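Household Economics, Unit 11: Packaging and the Weekly Shop
Instructor: Mamta Ahuja
Room 34, Friday section

Reading for this unit: Rolland, chapter on carrier bags and small retailers. Bring your receipts log.

1. Who pays for the bag?

A "free" bag is paid for out of the store's overhead, so shoppers who bring their own help cover it. Once the store charges at the till, the cost falls on the people who take one. Economists call the first case a cross-subsidy. Know the term for the test.

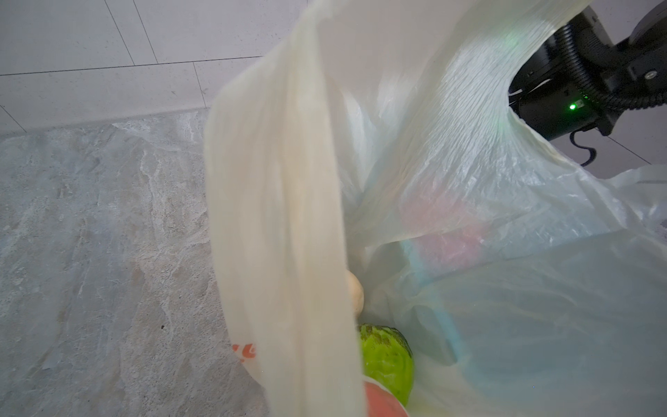
Fig. 1. Groceries in a white plastic shopping bag.

2. Worked case: Lokeck

The Lokeck store gave out 2000 bags in the month before its charge and 1249 in July, the first month with it. The drop is 751 bags, or 37.6 percent. Two cautions:

- One month is a short period. Thierry Rolland argues that habits need a full year to settle.
- We have no figures for bin liners. Many homes reuse carriers for trash, and liner sales may rise when carriers fall.

3. The bag as advertising

A printed bag costs more than a plain one. The store expects to get the difference back when the bag is seen on the street or used again.

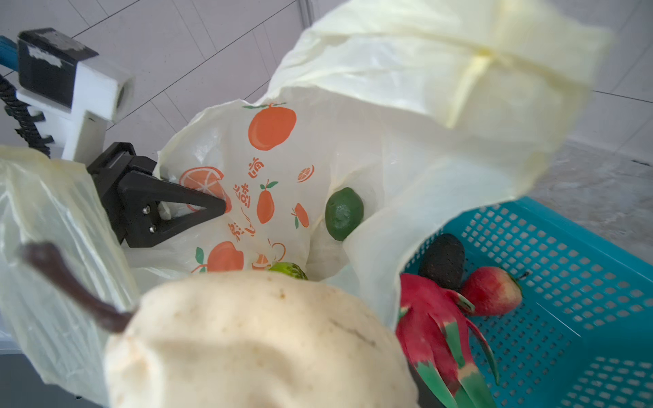

Fig. 2. Shopping bag printed with cartoon fruit and Chinese lettering.

4. Durable goods

Items kept for years are compared by cost per use. Divide the price by the number of times you expect to use the item.
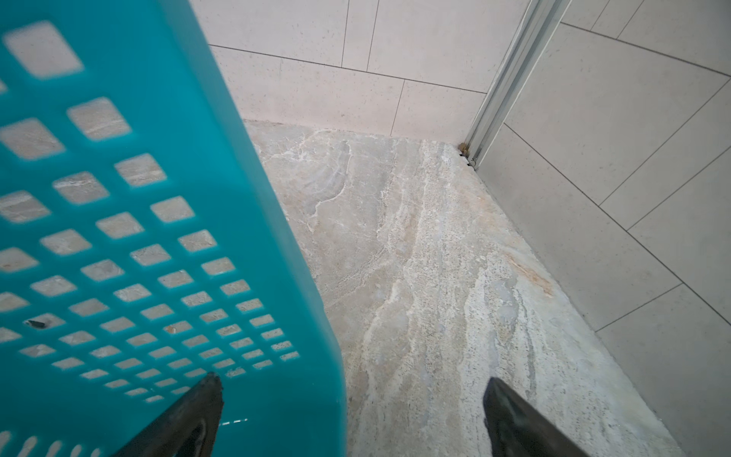 Cost per use leaves out storage space and the chance of loss or breakage. Note both in your answer to Problem 4.

Problems 1 to 4 are due Friday at the start of class. Show your working.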